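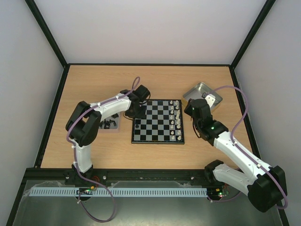
I promised Annelore Hellwig a thread on how I set out and put away a chess set. She has just bought her first one, at the summer market in Skonside, and she asks me something new every evening. So here are my habits, one post at a time.

1/ I always put the white pieces first. They are easier to see on a board of black and grey squares, and when they stand correctly I can use them as a map for the black ones. Queens face each other, knights face knights.

2/ Check the corner before anything else. Each player must have a light square at the right hand. I played a whole evening once with the board turned wrong and only Gøran Hedlund noticed it, after 15 moves.

3/ Trays! This is my strongest opinion. Before, I used a cloth bag, and one must put the whole arm inside to find a bishop. With a shallow tray you see everything at once.

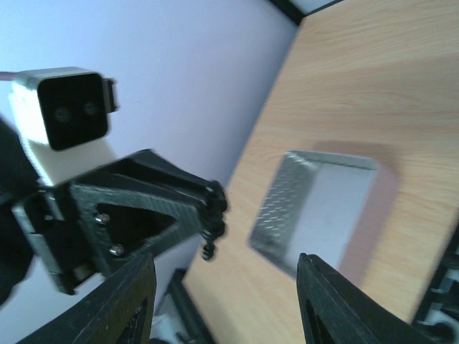 An empty tray, ready for its pieces.

4/ I like one tray for each colour. Some people put all the pieces in one box and sort them later, but then "later" is when your guest is already sitting there with his coffee.

5/ The size is not so important. Low sides are important, because the fingers must come in from the side and not only from the top. Rounded corners are also good, the small pawns don't get stuck there.

6/ Caoimhe Cullinane asked if the pieces should stand in the tray. Mine lie down. If they stand, one falls and takes all its neighbours with it -- I tried it for a month and gave up. 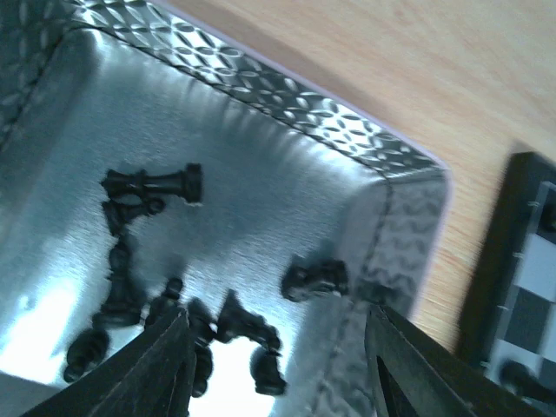

7/ When I take pieces out, I start with the rooks and the knights. They have a shape you recognise also when they are upside down. The bishop, the queen and the king I must sometimes turn over to be sure. Pawns come last.

8/ Metal is louder than wood, this I admit. If somebody sleeps in the next room, put the pieces down one by one and don't pour them. A piece of felt on the bottom helps too, I bought mine for around 2 euros.
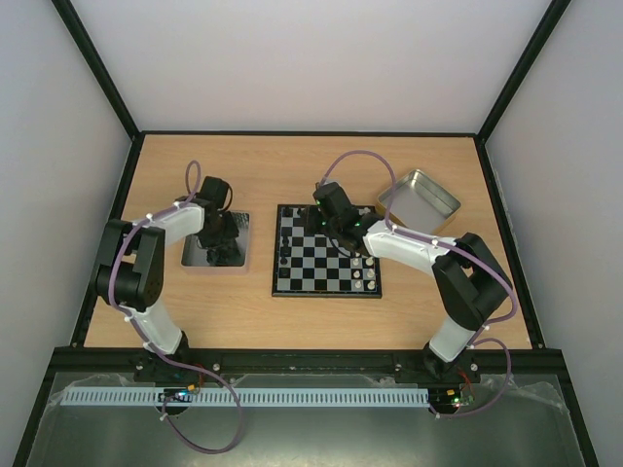 9/ And leave space on the table at both sides of the board. A tray that stands too near gets an elbow in it sooner or later. Mine did, in July, and we found the last pawn under the fridge.

Annelore, tomorrow I write about cleaning the pieces. Please don't use the washing-up liquid before you read it.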